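**Phased refit** (also *rolling refit* or *trade-through renovation*) is a way of renovating a shop, bank branch or restaurant while it stays open to customers. The floor is split into zones, each zone is screened off in turn, and work is usually done overnight. Contractors sell it as a way to avoid lost sales. The evidence for that claim is thinner than the sales material suggests.

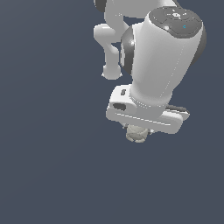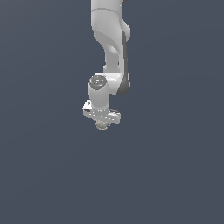
## Terms

The word "refit" has no fixed meaning in the trade. It can cover anything from new paint and signs to a full strip-out with new wiring, ceilings and drains. "Phased" is just as loose. Some firms use it for any job with more than one handover date, including jobs where the store is shut for most of the work. Figures quoted for phased refits should be read with this in mind, as two sources may be describing quite different projects.

A "soft refit" normally leaves the services alone. A "hard refit" does not. The line between them tends to move once the old ceiling comes down.

## Method

A typical program begins with a survey and a zone plan. Temporary walls, known as hoardings, are put up around the first zone, and stock or seating is moved to the rest of the floor. Crews work after closing time and hand back the unscreened areas before opening. When a zone is finished, the hoardings move on.

Noisy work such as floor grinding is kept to the night shift where the lease allows it. Many leases do not, especially where there are apartments upstairs. Kitchens, restrooms and checkout lines are the hardest parts to phase, as they share drains, power and data lines with everything else. Restaurants often end up closing for some days anyway, whatever the original program said.

## Claimed benefits

The main claim is that trading through the work protects income. The Brisberg refit program is the case most often cited. Its published summary covers 204 stores and states that sales during the work held up to 100 percent of their normal level. "Up to" carries a great deal of weight in that sentence. The summary gives no average and no low figure, and it leaves out stores that were taken off the program partway through. It does not say how many there were.

A second claim is that customers enjoy watching a store change. Support for this comes mostly from comment cards collected after the work was finished, by which time shoppers who had been put off may well have gone elsewhere.

Staff retention is also mentioned. Keeping a store open does keep people on the schedule, and this is probably the best supported of the claims, though it says nothing about whether they liked working there during the job.

## Costs and criticism

Night work costs more per hour. Each move of the hoardings adds labor, and each zone needs its own cleanup, inspection and snag list. These costs are often booked under general site expenses, so a phased job can look cheaper on paper than it was.

Kuzmenko, a fit-out contractor that has used both methods, advertises phased work as "zero closure." Its standard terms allow for two full closure days per zone, a point found well down in the small print.

Finish quality is another complaint. Flooring laid in sections can show color differences at the joins, and counters built in separate runs do not always line up. Dust is a regular problem in food stores. Suppliers of sealed hoardings say their products solve it, but most of the tests quoted are their own.

## The Bramitby and Risham stores

Bramitby, a chain of home goods stores, is sometimes said to have proved the case for phasing. It refitted its Risham store in zones and closed a smaller store completely for the same work. The phased store reported better sales over the year. The comparison is weak. The Risham store had a larger parking lot, reopened its final zone in September ahead of the holiday season, and was given a bigger advertising budget. The chain has not released figures that would allow for these differences.

## See also

- Shopfitting
- Hoarding (construction)
- Snag list
- Dilapidations

*Last revised 2021-02-11. The section on costs needs more independent sources.*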